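Limlow Workshop: Care of the Two-Arm Tabletop Cell

Gallery, September

The two-arm cell at Limlow is used on most working days by the sorting and handling group. It was assembled at our Oslow site and moved here after the floor was resurfaced. This page records how the cell is set up and the routine by which it is kept in working order. It is intended for staff who have completed the general safety course and who will share responsibility for the cell during the coming term. The full procedure is held in the Darwish binder at the workshop desk, and nothing on this page replaces it.

Arms and work surface

Each arm is mounted at its own side of the table and reaches inward over the green surface. The trays are placed in a column between the two, where either gripper can work over them. Before the first run of the day, the operator moves each arm slowly through its range with the table clear, confirms that the mounting bolts are tight, and enters the result in the log. The bolts are set to 18 newton meters. A bolt found below that value is to be removed, cleaned and refitted, and the cell stays out of service until a second person has checked the work. 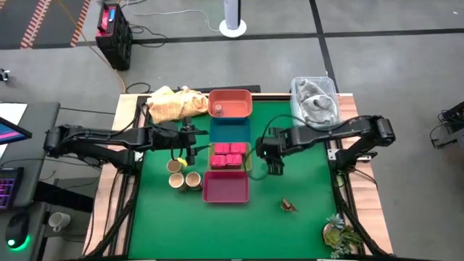

Abena Gbeho has asked that the bolt check be repeated after any collision stop, however light, and not left until the next morning. In her experience the left mount is the first to work itself free, and a loose mount shows up in the placement results well before it can be felt by hand. Her request has been accepted and will appear in the next issue of the binder.

Service intervals

The joints are inspected every 1,000 cycles and the gripper fingers are replaced at 3,000. Cycle counts are taken from the controller, never from the written log, which omits test movements. Replacement fingers are ordered through Doltholm under stock line 56. Used fingers are to be labeled with the arm and the date of removal and placed in the returns drawer.

Calibration follows every finger change. It is carried out first on the left arm, then on the right, and then on both together. Operators should allow most of a morning for this work and should not begin it late in the day.

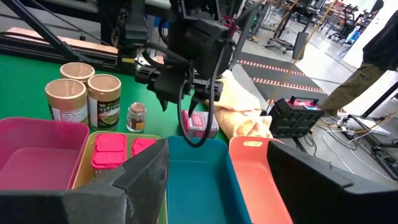
Cable care accounts for the greater part of our unplanned stops. A cable that is too tight pulls on its connector when the wrist turns, and one that is too slack may catch on whatever is standing on the table. The long curve hanging from the gripper down toward the teal bin is the part to watch, and the operator should follow it by eye through one complete slow movement before a run is started. Deep bins call for particular attention, as the wrist travels lower over them. Any cable with a cut or flattened jacket must be exchanged at once. Tape is not an accepted repair.

Questions about the procedure, and requests for time on the cell, should be sent to Wen-hsiung Mok at the workshop desk. Log sheets are collected at 4 p.m.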